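Arm drops or crushes lids, vendor says it's the lids
posted by Oluf Mikkelsen in Grippers and Cells

We have a two-arm picking cell at our Kirkthorpe site. Blue crates on the racks, steel table in the middle, screw lids and small containers to be matched up. It ran fine through March. Now one arm keeps losing lids on the way to the table. The log shows 83 drops out of 3,246 picks, and every one is filed as "part variation." The integrator wants us to buy tighter-tolerance lids. Before I ask my boss for that money I'd like to hear from somebody who isn't selling anything.
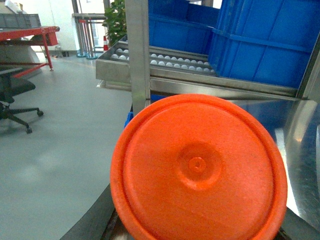 Part variation is what they call it when they don't want to drive out to you. I'd want a lot more proof than a log label. Who wrote the label? The same people who'd have to pay for the repair. Look at how the lid is being carried, on edge between two fingers, with that raised rim running all the way around. If a fingertip lands on the rim one time and inside it the next, your grip width changes and the controller may still call it a good pick. Pull the grip width for the 83 drops and compare it to the good ones. If they won't give you the raw numbers, that tells you something too.
Rosaura Ñahui

Have you tried turning the force up? We did that at Islow on a similar setup and it mostly went away. Might crack a few lids.
Berwyn Wogan

Please don't just turn the force up. He already says some get crushed.

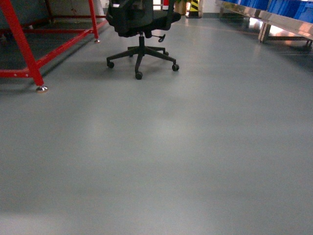

Before anything else, rope off the area. A dropped lid is a nuisance, but a gripper that doesn't know whether it is holding something is a safety question, and I don't believe any "safe speed" claim until I've seen it tested with the tooling that's on the arm today. Nobody should be stepping in to pick up lids while it's powered. Stop it, lock it out, then go in. We had a guy at Istcombe reach in on a pause. A pause is not a stop. He was lucky and got a bruise.

After that, swap the fingers between the two arms, if they're the same part. Run 591 picks on each, same batch of lids. If the drops follow the fingers, it's the fingers. If they stay with the arm, look at the wrist and the force calibration. If both arms drop the same amount, fine, maybe the lids are bad and I'll apologize to your integrator. 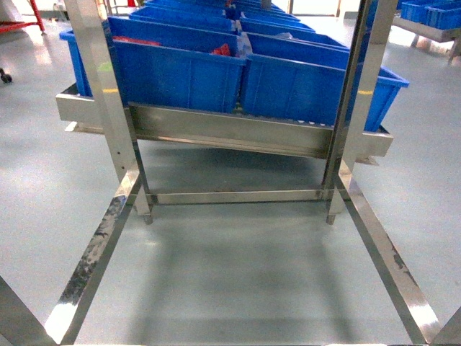 One more thing, don't let them run that test with hand-placed parts. Ours did, got a perfect score, and went home. Parts have to come from the crates the way they normally do, or you've tested nothing.
Ntombi Nkuna

Update from me. We locked it out Monday and checked the fingers with the power off. One tip is chipped and jagged. The last service sheet has a tick next to "fingers inspected," so make of that what you will. New set is on order, 14 days. The integrator now says a chipped tip "would not normally" cause drops. I asked for that in writing and haven't had it. I haven't done the swap test yet and I'm not calling this solved.
Oluf Mikkelsen 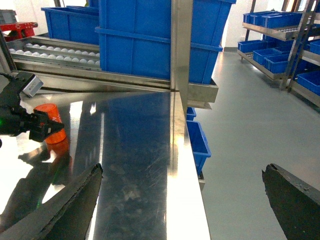
Page last changed: Monday, 4:14 pm, by Anqi Xue (moved update below replies)

Oluf, keep the old fingers when the new set comes. Bag them and put the arm number on the bag. If the drops come back with fresh tips you'll want to put the old ones on again and compare, and parts like that have a way of leaving in the service van.
Ntombi Nkuna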